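Handout 4: Budgeting for a door-and-cabinet manipulation cell

Read before the planning exercise. Bring your own cost sheet.

4.1 Start with the task

Write the task down before asking any supplier for a quote. Our reference task is the approach to a wood-grain panel with a brown trim and a small red and white knob, worked in simulation. A two-finger parallel gripper is the cheapest class that can be considered for it. Note the open width of the fingers and the angle at which they come in to the panel. Both go on line 1 of the cost sheet.
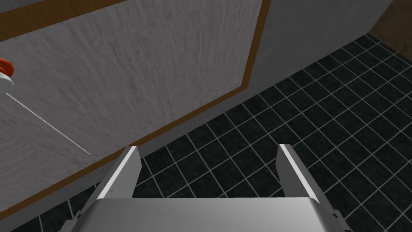
4.2 Simulation before hardware

The course allows 15 per cent of the total for simulation: licences, one workstation and the staff time to build the rooms. Students tend to enter the licence and forget the staff time. In the Bretley plan the modelling took 41 hours and was the largest single item under this heading.

Check clearance at the approach stage. With the fingers open and the knob still up and to the left of them, the arm has sideways travel left to make. If the chosen arm cannot make it without moving the base, the budget needs a better base or a longer arm — price both.

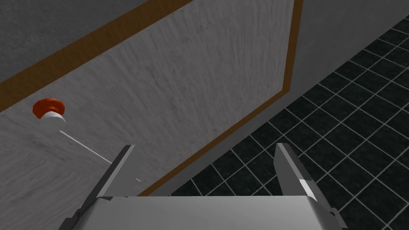 Multton objects that 15 per cent is too high for a single-task cell, and that the money would be better held back for spare fingers. The objection is fair where the panel never changes. Where the buyer expects several doors or handle types, keep the figure and put spares under 4.4.

4.3 One arm or two

A second arm rarely doubles the cost. Controller, safety work and training are partly shared. In the exercise the Kultero quote gives 111 units for the one-arm version; derive the two-arm price from the annex and do not simply multiply. The two-arm layout used in class has a white body, with one gripper by the door and the other out over the checkered floor.

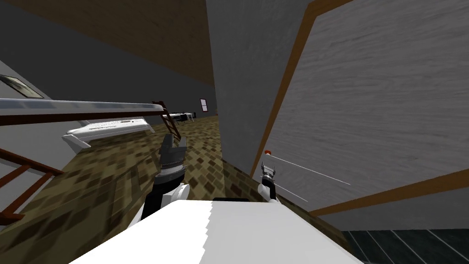 Floor area must be costed for both arms at full reach, even if the task uses only one of them. Include rails, steps and furniture in the survey, as moving them is charged separately by most installers.

4.4 Running costs

Plan over 18 months. Enter finger wear, recalibration and software support on separate lines. The Bite gripper option has a lower purchase price and a shorter service interval; compare it on the full period only.

Cost sheets are due in December, before the second lab.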